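# Handtücher werden nach wenigen Wäschen hart – Wasserhärte, Dosierung oder Trocknung?

Forum › Haushaltstechnik › Waschen und Trocknen

**kalkseife52**

Ausgangslage: Umzug nach Zellham, Wasser laut Versorger im Bereich »hart«. Seitdem werden Frotteehandtücher nach wenigen Wäschen steif und nehmen schlecht Wasser auf. Am alten Wohnort mit weichem Wasser trat das mit denselben Tüchern und derselben Maschine nicht auf.

Parameter:

- Frontlader, Programm Baumwolle 60 °C, 1.400 U/min
- Pulver-Vollwaschmittel, Dosierung unverändert vom alten Wohnort übernommen
- kein Weichspüler
- Trocknung auf dem Ständer im Keller, kein Trockner

Bevor ich an mehreren Stellschrauben gleichzeitig drehe: Welche Ursache ist am wahrscheinlichsten, und in welcher Reihenfolge würdet ihr testen?

---

**flottenverhaeltnis**

Die Dosierung ist der erste Kandidat. Auf der Packung stehen getrennte Mengen für weich, mittel und hart. Wer von weich auf hart wechselt und die Menge beibehält, dosiert unter. Die Enthärter im Pulver (Zeolith, Soda, Citrat, je nach Rezeptur) reichen dann nicht aus, um Calcium und Magnesium zu binden. Der Rest reagiert mit dem Seifenanteil und den Fettsäuren aus der Verschmutzung zu Kalkseife, und die setzt sich in den Schlingen fest.

Reihenfolge:

1. Dosierung auf »hart« anheben, fünf Wäschen abwarten.
2. Keine Besserung: einmalige Säurebehandlung.
3. Immer noch hart: Trocknung ändern.

---

**Schlingenflor**

Ich würde Punkt 3 nach vorn ziehen. Baumwolle wird beim unbewegten Trocknen auch mit vollentsalztem Wasser steifer als im Trockner. Gebundenes Wasser an der Faseroberfläche wirkt als Brücke zwischen benachbarten Fasern, die Schlingen verkleben in der Lage, in der sie getrocknet sind. Mechanische Bewegung löst das wieder. Ein stiller Keller ohne Luftbewegung ist dafür der ungünstigste Ort.

Test ohne Aufwand: ein hartes Tuch trocken zwei Minuten kräftig durchkneten. Wird es deutlich weicher, ist ein großer Teil der Härte Verklebung und kein Kalk.

---

**flottenverhaeltnis**

> Ich würde Punkt 3 nach vorn ziehen.

Den Effekt bestreite ich nicht. Er erklärt aber nicht, warum das Problem erst seit dem Umzug auftritt. Hat sich die Trocknung auch geändert? Das steht im Eingangsbeitrag nicht.

---

**kalkseife52**

Doch, hat sich geändert, hätte ich dazuschreiben müssen. Vorher Balkon, jetzt Keller. Damit sind zwei Variablen gleichzeitig verschoben.

Knettest gemacht: Das Tuch wird weicher, aber nicht so wie früher. Saugfähigkeit bleibt schlecht, ein Tropfen Wasser steht mehrere Sekunden auf der Oberfläche.

---

**Schlingenflor**

Der stehende Tropfen spricht für einen hydrophoben Belag. Also Kalkseife oder Reste von Weichspüler. Bist du sicher, dass die Tücher nie welchen gesehen haben? Neuware ist ab Werk oft mit Silikon oder kationischen Weichmachern ausgerüstet, die erst nach einigen Wäschen bei 60 °C herausgehen.

Ansonsten nehme ich die Reihenfolge von flottenverhaeltnis an, aber mit beiden Maßnahmen am selben Tag an getrennten Tüchern.

---

**Bottich_19**

Einspruch zur Säure, bevor hier jemand die Essigflasche holt. Essigsäure greift je nach Konzentration und Temperatur Elastomere an. In alten Foren steht überall »eine Tasse Essigessenz ins Weichspülerfach«. Bei regelmäßiger Anwendung ist das für Türmanschette und Schläuche schlecht. Citronensäure kalt angesetzt ist vorzuziehen. Heiß bildet sie in hartem Wasser schwer lösliches Calciumcitrat, dann hat man einen Belag gegen einen anderen getauscht.

Am besten gar nicht in der Maschine, sondern im Eimer: kaltes Wasser, Citronensäure, Tücher einlegen, danach gründlich ausspülen und erst dann normal waschen. Nie zusammen mit Chlorbleiche.

---

**flottenverhaeltnis**

Einverstanden mit dem Eimer. Bei der Manschette wäre ich weniger streng, verdünnt und einmalig passiert da nichts. Als Dauerlösung ist Säure im letzten Spülgang trotzdem Unsinn, wenn die Dosierung nicht stimmt.

---

**trommelvoll**

Niemand hat bisher nach der Beladung gefragt. Frottee saugt sich voll und braucht Wasser. Moderne Maschinen waschen mit sehr kurzer Flotte, und wenn die Trommel bis oben mit Handtüchern gefüllt ist, wird nicht ausgespült. Die Rückstände trocknen dann ein. Zwei Drittel füllen, Option »Wasser plus« einschalten, falls vorhanden.

Zweiter Punkt ist die Behandlung nach dem Schleudern. Jedes Tuch einzeln an der kurzen Seite fassen, ausschlagen, damit sich die Schlingen aufrichten, und die Säume gerade ziehen. Auf keinen Fall bügeln, das drückt den Flor platt. 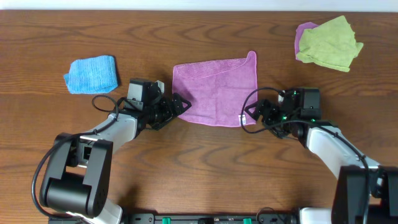 *Beitrag zuletzt geändert am 2026-09-15 von trommelvoll*

Noch zur Faltung, weil das immer wieder gefragt wird: Längs falten und dann quer, Saum nach innen. Die Säume laufen stärker ein als das Frotteegewebe. Wer sie beim Falten nicht glatt streicht, bekommt die gewellten Kanten nicht mehr heraus. Mit Weichheit hat das aber nichts zu tun.

---

**Schlingenflor**

> Die Säume laufen stärker ein als das Frotteegewebe.

Hängt von der Ware ab. Bei gewebter Bordüre ja, bei einfach umgeschlagenem Saum kommt die Welle häufiger vom Nähfaden. Polyesterfaden läuft nicht ein, Baumwollfaden schon. Glattstreichen beim Falten hilft in keinem der Fälle dauerhaft, nur nasses Ziehen.

---

**trommelvoll**

Nasses Ziehen habe ich doch geschrieben. Das Glattstreichen kommt zusätzlich.

---

**kalkseife52**

Beladung: bisher ziemlich voll, ja. Wird geändert.

Frage zur Enthärtung: In der Nachbarschaft haben mehrere eine Ionentauscheranlage im Keller, eine Runison. Angebot für mich inklusive Einbau: 1.314 Euro. Lohnt sich das für die Wäsche?

---

**Bottich_19**

Für die Wäsche allein nein. Pulver höher zu dosieren kostet pro Waschgang Centbeträge. Dazu kommen bei der Anlage Regeneriersalz, Wartung und Spülwasser. Für Boiler, Duschwand und Kaffeemaschine kann man anders rechnen, das ist dann ein anderes Thema.

Alternative ist Baukastenwaschmittel: Basiswaschmittel nach der Angabe für weiches Wasser dosieren, Enthärter separat nach Härtegrad, Bleiche nur bei Weißem. Bei hartem Wasser spart das Tenside.

---

**flottenverhaeltnis**

Bei den Folgekosten widerspreche ich teilweise. Eine Anlage verschiebt auch die Lebensdauer des Heizstabs. Zahlen ohne Herstellerinteresse habe ich dazu allerdings keine gefunden. Lass die Anlage erst mal weg und miss die Härte selbst. Die Angabe des Versorgers gilt für das Versorgungsgebiet, und bei Mischwasser aus mehreren Brunnen schwankt der Wert. Ein Tropfentest aus dem Aquaristikbedarf ist genauer als Streifen.

---

**kalkseife52**

Gemessen mit Tropfentest: 19 °dH. Also eindeutig hart.

Versuch mit vier Tüchern gleicher Charge:

| Tuch | Vorbehandlung | Dosierung | Trocknung |
|---|---|---|---|
| A | keine | wie bisher | Keller |
| B | keine | hart | Keller |
| C | Citronensäure, Eimer, kalt | hart | Keller |
| D | Citronensäure, Eimer, kalt | hart | Balkon, Wind |

A lief getrennt, jeweils mit neutraler Beiladung und Trommel zu zwei Dritteln gefüllt. Nach fünf Wäschen:

- A unverändert steif, Tropfen steht.
- B etwas weicher, Tropfen zieht langsam ein.
- C deutlich saugfähiger, Tropfen zieht sofort ein, Griff noch fest.
- D wie C, Griff merklich weicher.

---

**Schlingenflor**

Passt zu beiden Mechanismen. Belag bestimmt die Saugfähigkeit, Trocknung den Griff. Streng genommen fehlt ein Tuch E: keine Säure, bisherige Dosierung, Balkon.

---

**flottenverhaeltnis**

Tuch E würde mich auch interessieren. Ich tippe auf weich und trotzdem schlecht saugend.

Eine Einschränkung: Die Säurebehandlung wurde bei C und D nur einmal gemacht, die erhöhte Dosierung bei jeder Wäsche. Ob B nach weiteren zehn Wäschen zu C aufschließt, ist offen. Ich vermute ja, weil überschüssiger Enthärter alte Ablagerungen langsam mitnimmt.

---

**Bottich_19**

Glaube ich nicht. Gealterte Kalkseife löst sich im alkalischen Bereich kaum. B bleibt hinter C.

---

**kalkseife52**

B läuft weiter mit, E kommt dazu. Der Ventilator im Keller steht inzwischen auch, niedrigste Stufe, quer zum Ständer. Ich melde mich mit dem Tropfentest, wenn beide Tücher zehn Wäschen durch haben.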